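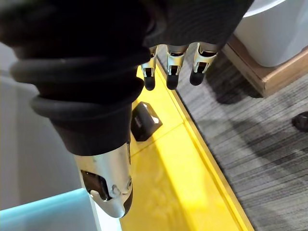

Yellow table, gray carpet.

I have been promising a post on the yellow table since January, and I know a few of you have been waiting on it (you have been very patient, and one of you has been a little less patient, and you know I love you for it). It has been in place long enough now that I've stopped walking into the corner of it, so I think I'm qualified to write about it.

Let me back up. The old bench was gray and so was everything I put down on it. I lost screws on that thing for years. When the lady at Natalstead told me she had a long table with a matching shelf underneath, and that the only trouble was the color, I asked what color, and she said "well, yellow," in the sort of voice you'd use to tell somebody their dog had been in the trash. I paid 137 dollars for it and I would have paid more. Small dark things show up on it beautifully! I can drop a washer and find it before my coffee has cooled.

It comes in panels, and there is a seam near the middle where two of them meet. I fussed over that seam for an entire afternoon with a level and a folded piece of card, and then I went and had supper, and when I came back I couldn't feel it with my thumb anymore, so I left it alone. You can still see it when the light comes across the top. The glossy finish shows everything, which I'd count as a fault in a dining table, but in a workroom I like knowing where I haven't wiped.

Wiping brings me to the metal. I've always had a soft spot for brushed metal and I have never once managed to keep it nice. Every cloth I own leaves streaks. I've tried dish soap, I've tried plain hot water, I've tried the spray from Prurumo that my sister swears by, and between them they've taught me that the specks come off and the scratches are mine to keep.
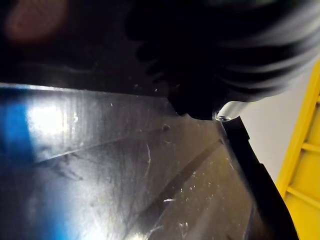
Leidy Lozano wrote in under my last post to say I should quit scrubbing in circles. Go with the grain, she said, with a barely damp cloth, then go over it again with a dry one, and don't stop halfway to answer the phone. She also thinks I use far too much soap, and that a drop in a bowl of water is plenty for a whole kitchen.

Thank you, Leidy! I've been doing it your way for a couple of weeks and I do think it's better. The fine scratches haven't gone anywhere, of course, but the cloth doesn't drag the way it used to, and I'm through a lot less soap. I did stop to answer the phone once. I started over afterward, like a good student.

Now, the yellow. Once you have one yellow thing in a room you begin to notice the others, and then (if you're me) you begin to want them to match. They don't quite, or they do in the morning and don't by four in the afternoon. Benedek Major offered to mix me a can of paint to even it all out, and I thought about it for longer than I should have, and decided that I'd only end up repainting the whole room by summer. So the metal parts that were yellow stay the yellow they are.

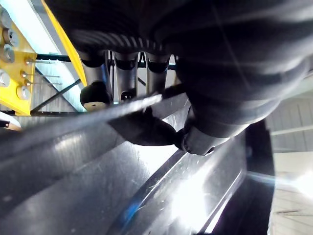
More yellow on the left, and a thin rod catching the light.

The shelf under the tabletop turned out to be the part I use most. I had planned on baskets down there - I'd even picked some out at Ren, very pretty ones with lids - but then I never bought them, and I'm glad. With an open shelf I can see what I've got just by leaning back. Heavy gray blocks toward the middle, the round pieces in a row off to the right, and if something isn't down there it's on top. My whole system fits in one sentence and even I can follow it.

On top I keep the black trays. They're long and shallow, rounded at one end and open at the other, and I was slow to see the point of the open end until I started sliding things out of them. I used to tip everything out in a heap, which is how I lost so many screws in the first place. I don't line the trays up very straight. I've tried, and by the end of the day they've always drifted.

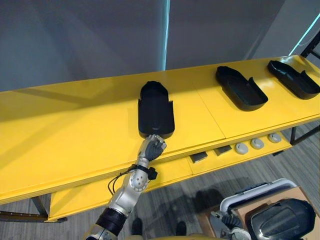 Black trays on top, round gray pieces on the shelf below.

The carpet stays as it is for now. I like the stripes, and it's kind to my feet, though it does swallow anything that rolls off the edge. I looked at a mat in Brikisham, 42 dollars, marked down to 38, and stood there holding one end of it for a good while before I put it back. If any of you have a mat you like under a worktable, please tell me what it is and whether the corners curl.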